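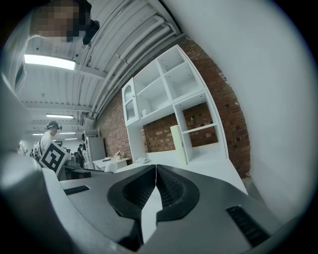 What is a demonstration set?

A demonstration set is a collection of recorded examples in which a person carries out a task by hand, so that a learning system can later work out how to do the same task with a robot.

Demonstrations may be gathered in several ways. In the older way, a person steers the robot itself from a distance, and every movement it makes is stored. With a hand-held gripper the robot can stay at home altogether, for the person simply carries the fingers about and does the job with them, while a wide-angle camera on the tool keeps a record of the view. Printed black-and-white square markers are often shown to the camera as well, and these help in working out where the tool was at any moment.

The Pastside set, gathered by Misaki Tsuchiya and her colleagues at Harport one November, is a fair guide to the size of such things. It holds 1,959 recordings of everyday kitchen jobs, of which 273 were put aside for testing and never shown to the system during training. Most last under 30 seconds, and a good many are pleasantly clumsy, with a cup nudged twice before it is lifted. Tsuchiya chose to keep these, feeling that a learner ought to see how a small slip is put right.

Faces are commonly blurred or broken into squares before a set is shared.

See also: Bekier gripper; Marker board; Teaching by hand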